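STERKOW REPAIR SERVICES
Notice to Customers Concerning Unit 217

1. Receipt

The unit was received at the Prustwood depot on March 20, 2023, in its original crate. The customer, Meenakshi D'Souza, described the fault as follows: the unit hums at night. It is a Viller bench controller, and it was not connected to any supply at the time of the humming.

Our technician, Meenakshi Poduval, replaced the main board, both relays and the fan. The unit was tested for 19 hours and returned. Repairs are covered for 158 days and the warranty applies only to parts fitted by Sterkow.
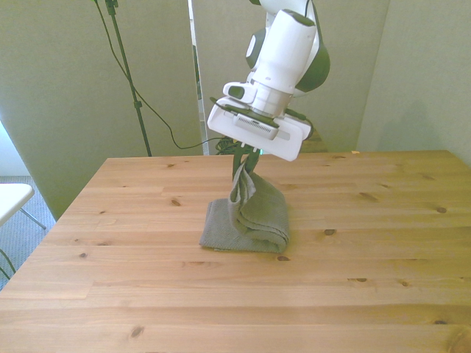 2. First Claim

The customer returned the unit in June. She stated that the humming had stopped and that it now sang. The song was one her mother had used to call her in from the yard, and her mother had been dead for nine years. Singing is not listed among the 169 faults recognized in our schedule. The claim was therefore refused, and the customer was offered an inspection at the standard rate -- which she paid in cash, without asking for a receipt.

3. Inspection

Ms. Poduval kept the unit on her bench overnight. Her report runs to one line: "Heard it. No fault found." When asked by her supervisor, Mr. Taheri, to expand on this, she requested a day of leave and drove to see her father.

The supervisor then listened for himself. His notes have not been placed in the record.

4. Outcome

Sterkow proposed to restore the unit to its original condition at no charge. The customer asked whether the song would remain. She was advised that this could not be guaranteed, and she withdrew the claim in writing.

The unit was collected the same afternoon. Ms. Poduval carried it out to the car and fastened the seat belt across it. The file is closed, and the warranty on the fan remains in force.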